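Pristlow's textile collection doubles to two rounds a month from January

Households in Pristlow and Gedwood will be able to put out old clothes and household linen for collection twice a month from January, after the district council agreed to extend a trial that began in the spring.

The service has run once a month until now, on the same round as small electrical goods. Under the new arrangement it will have its own van and its own calendar, which is to be posted to every address before the end of the year. There is no charge and no need to book.

During the trial, 1,719 bags were collected from the two towns. Gedwood produced slightly more than half of them, although it is the smaller place. The council puts this down to the loss of the clothing bank at the Seixas Road car park, which was taken away when the surface was relaid and has not been replaced.

Collected items go to the sorting hall on the Drarkau estate, where they are separated into clothes fit to be worn again, cloth that can be cut up for wipers, and material that is only good for shredding. Clothes in the first group are sold on through charity shops in the county. Shredded fibre goes into mattress filling and carpet underlay.
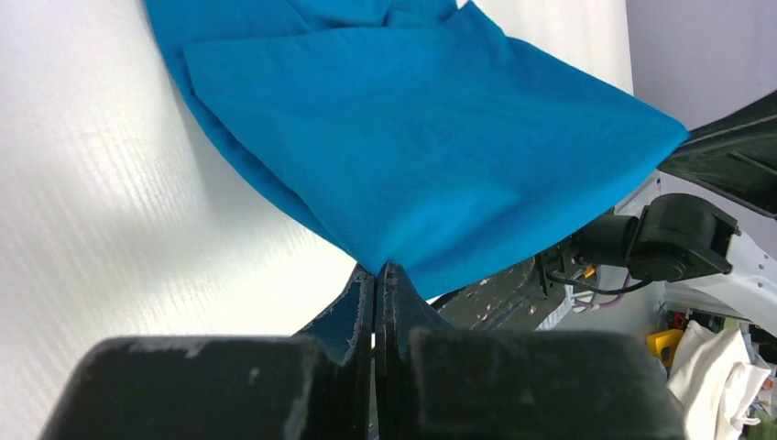 The council's report on the trial says the biggest problem was damp. Bags left out overnight in wet weather often could not be used, and a single wet bag could spoil others in the same cage. Residents are being asked to put bags out by 7 am on the day of collection and to tie them at the neck. Anyone who finds this difficult can apply for a lidded box, on the same form used for assisted bin collections.

Items accepted are clothing, bed linen, towels, curtains and paired shoes tied together by the laces. Torn or worn cotton and wool can go in as long as they are clean. Duvets, pillows, cushions and carpet will not be taken and should go to the tip at Drarkau, where there is a separate skip. Anything with paint or oil on it should go in the ordinary bin.

The report also looked at whether the bags themselves could be done away with. Crews said loose items in boxes took longer to empty and blew about on exposed streets, and the idea has been dropped for the time being. Rolls of bags will be left with the first collection calendar, and more can be picked up from the library in Pristlow or the post office counter in Gedwood. Ordinary carrier bags will be accepted if they are tied.

Flats with shared bin stores were left out of the trial. They will be added in stages, with 27 blocks due to join by the summer. Managing agents will be contacted about where a shared container can stand, and blocks without enough room will be offered a collection from the main entrance instead.

Some traders in Gedwood had asked whether the service could take unsold stock and shop cloth. The council said it could not, as the round is paid for from the household waste budget, but that a paid collection for businesses would be looked at once the new van had been running for a full year.

The two existing clothing banks in Pristlow, at the leisure centre and behind the market hall, will stay where they are. A decision on the Seixas Road site is expected in March.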